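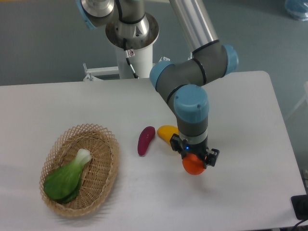

Orange item held in the gripper during the produce sorting task, basket at left.

From: Gudrun Sjögren
To: Plela discussion list
Subject: Re: Grasp results, produce set

Dear Natalina,

Thank you for your message. The 226 trials were all run with the two-finger gripper on the white table. Of the failed grasps, 60 occurred on long items placed at an angle, and we attribute these to errors in the estimated wrist rotation. Round items gave little difficulty. The revised method will be tested at Plarnard in March.

Yours sincerely,
Gudrun Sjögren

On 08/05/2021, Natalina Ferraro wrote:
> Could the group confirm how many trials were
> completed, and whether the failures were linked to
> the shape of the item or to its position?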